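Unit 4: Planning an equipment purchase

Departments often set the budget before deciding what the equipment must do. In this unit the order is reversed. Students first write a short statement of the task, and only then approach a supplier. The set task is kitchen handling, studied in simulation.

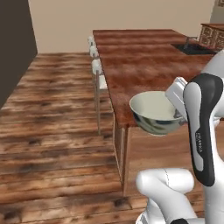 Figure 1. Simulated arm holding a patterned bowl at the kitchen island.

The statement should cover the objects to be held, the reach required and the floor space available. Storage height is frequently forgotten. A shelf above a worktop may call for a different mounting position, and any change to the mounting must be costed.

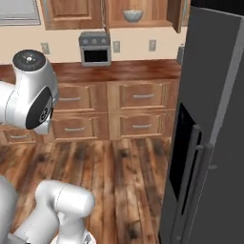
Figure 2. Simulated kitchen with wall cabinets, toaster oven and refrigerator.

For the exercise, use two quotations. Clilis offers a gripper package at £1,895. Hoto offers a package at £3,256, with 20 hours of support included. Neither price covers delivery.
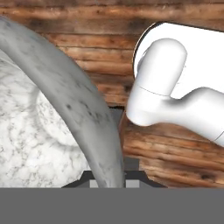
Spare parts and training should be entered as separate lines. Where a quotation is silent on either, ask the supplier in writing and attach the reply. Completed budget sheets are due in February.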